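How Do You Pick a Hand for a Robot?

4 min read
Shares 81

Pick up a pencil. Now pick up a full glass of water. You used the same hand both times, but you didn't use it the same way. You pinched the pencil with your fingertips. You wrapped your fingers around the glass and held on a little harder.

You didn't have to think about any of that. A robot does. Somebody has to choose its hand, decide how hard the hand should squeeze, and then test it over and over.

A robot's hand is called a gripper. There are many kinds. Some have two fingers and some have three or more. Some have no fingers at all and hold things with suction, like the rubber cup that sticks a toy to a window.

Carolina Macedo tests grippers in a town called Traltthorpe. Her team wants to know which gripper is best for simple kitchen jobs, such as moving a cup from one spot to another. They do the first part of the work inside a computer.

A kitchen made of numbers

The computer program is called a simulation. It is a little like a video game, but its rules are meant to match the real world. Things have weight. They fall when they are dropped. A round object can roll away.

The team's kitchen is named Cocco. It has a long stone counter, a wood floor and a robot arm on a dark stand. On the counter are ordinary things in different shapes, including a teapot, a spray bottle and a bowl. Shape matters a lot in this kind of test. 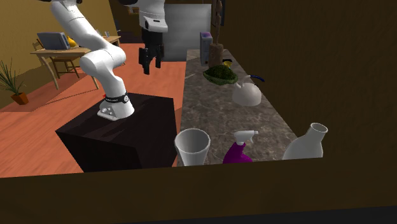
The gripper waits above the counter in the computer kitchen. It has two fingers and is not holding anything.

"If a robot drops a glass in the simulation, we press a key and the glass is back," Macedo says. "In a real kitchen we would need a broom."

The computer also saves time. The team can run 400 tries with one gripper and go to lunch while the program works. With a real robot, a person would have to stay close by and put everything back after each try.

Two fingers or a suction cup?

This fall the team is comparing two grippers. The first is called a parallel-jaw gripper. Its two fingers slide toward each other and stay side by side, the way your palms do when you clap slowly. The team calls the second one Wokby. It is a soft suction cup.

Each gripper gets the same jobs. That is called a fair test. If one gripper moved only easy things and the other moved only hard things, you couldn't tell which was better. So the team starts every job with the objects in the same places, and the arm moves at the same speed.

In one set of 40 tries, the job was to lift a spray bottle. Wokby had trouble. A suction cup needs a smooth place to stick to, and the top of a spray bottle has a trigger and a nozzle in the way. The two fingers did better because they could close on the sides of the bottle.

Then the team tried a flat box lying on its side. This time Wokby was ahead. It came down on top of the box, stuck and lifted. The box was too wide for the fingers to fit around.

Glasses are a harder job. Many of them are narrow at the bottom and wide at the top, so the sides slope. Fingers can slide on a slope. If the gripper squeezes too gently, the glass slips down. If it squeezes too hard, a real glass could crack. 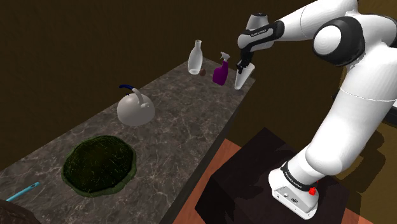

The team changes the squeeze a little at a time and writes down what happens. They also change where the fingers close. Near the rim is one choice and lower down is another. After 8 settings they look at the list and pick the ones worth trying again.

Where does the arm go?

A gripper can't do much without an arm. The arm has joints, which are the places where it bends, like your elbow and wrist. To reach something far along the counter, the arm has to stretch out. It also has to keep from bumping the things in between - a kettle is easy to knock with an elbow.

The program that tells the arm how to move is called a controller. The team's controller is named Taltora. It plans a path for the arm before the arm starts to move. Sometimes the path it picks looks strange to a person. The arm may swing up high and come down from above, even when the object seems close.

"I used to think it was lost," Macedo says. "It was going over the teapot."

From the computer to the real world

A simulation isn't perfect. Real counters can be sticky. Real bottles may be half full, and the liquid sloshes. A grip that works on the screen may fail in a room.

That is why the team will test both grippers on a real arm in March. They will use plastic cups first.

Words to know

Controller: a program that tells a robot how to move
Gripper: the part of a robot that holds things
Joint: a place where an arm bends or turns
Simulation: a computer copy of something in the real world

Try it yourself

Put a spoon, a plastic cup and a book on a table. Pick up each one using only your thumb and one finger. Then try again with a mitten on. Write down which object was hardest each time, and where on the object you had to hold it.

8 comments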